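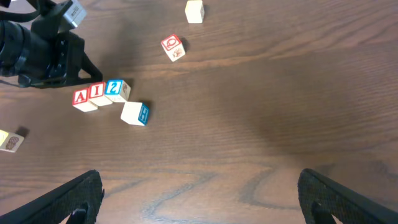 ## Cleaning and sorting old alphabet blocks

2018-04-02

Most of the advice on cleaning wooden blocks seems to have been written by people who wanted to sell a spray. I have a drawer with three of those sprays in it and I don't reach for any of them. What follows is slower and duller, and it has worked on every mixed lot I've taken on, including a tub of over 100 that came from a church sale with crumbs in the bottom.

### What you need

- two bowls, one for soapy water and one for plain
- washing-up liquid, the mildest you have
- a few cotton cloths (old T-shirts are fine)
- a soft toothbrush
- a towel you don't mind marking
- a wire rack, if you own one

I don't bother with vinegar. People swear by it, but I've tried it next to plain soapy water on blocks from the same set and couldn't tell them apart afterwards, except that one lot smelled like a chip shop. Bleach I'd keep well away from printed wood.

### 1. Tip everything out

Use a table, not the floor. Spread the blocks so none of them are stacked, and turn each one over at least once. You want to see the plain faces as well as the printed ones, because splits tend to hide there.

Take out anything with a sharp splinter, a crack you can get a fingernail into, or paint that comes away when you rub it with a dry thumb. Flaking paint on an old block of unknown make is not something I'd try to rescue. You can't tell by looking whether it has lead in it, whatever the seller told you. Put those on a shelf or in the bin, and don't sand them.

### 2. Test one

Pick the ugliest block. Damp a corner of cloth in the soapy water, wring it hard, and wipe one printed face. Look at the cloth. If there's red or blue on it, stop there and clean that set with a dry cloth only.

The Gemo leaflet that came with my own blocks says "colourfast", and the blue came off on the cloth all the same. Test anyway.

### 3. Wipe, rinse, dry

Never soak them. I know there are pages telling you to leave the lot in a sink for ten minutes. Wood drinks water, the grain lifts, and you end up with furry cubes that won't stack.

Wipe each face with the wrung-out cloth and use the toothbrush along the edges of any raised letter. Go over it again with plain water on a second cloth, then pat it with the towel. Stand the blocks on the rack with gaps between them and turn them after a couple of hours. Leave them overnight. A hairdryer is quicker and I've had one block split under it, so draw your own conclusions.

### 4. Sort by style before you sort by letter

This is where I part company with the tidy people, who go straight to A to Z. Second-hand lots are nearly always mixed. Put like with like first: solid coloured squares with a pale letter, coloured letters inside a border, thin outlines, small line drawings. Once the styles are apart you can see whether you have most of a set or the remains of several. But check every side before deciding, as one block can carry several styles.
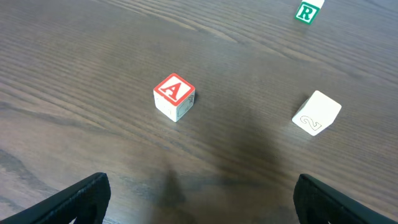
*The red A, with a plainer-looking 2 to its right.*

If you do have a near-complete set, write down what's missing and keep the list with the blocks. Don't buy another whole tub to get one letter. I did that with a Brandão lot and still haven't got my K.

### 5. Put them away

Cloth bag or open box. The Novano tubs with the clip lid look smart, but they seal tightly, and if you've been hasty with the drying you'll be shutting the damp in. I also tried a Teltari tray with a slot for every block. It took longer to fill than the blocks took to clean, and a small child will not be using the slots.

### Do you need to oil them?

I doubt it. Oiled wood looks lovely for a week and then picks up dust. If the blocks are only for show, a thin rub of beeswax on the bare faces does no harm. Keep it off the print.

### How often?

When they're sticky. Some of the parenting sites say weekly, and I can't think who has the time. A dry wipe now and then does for the rest of the year.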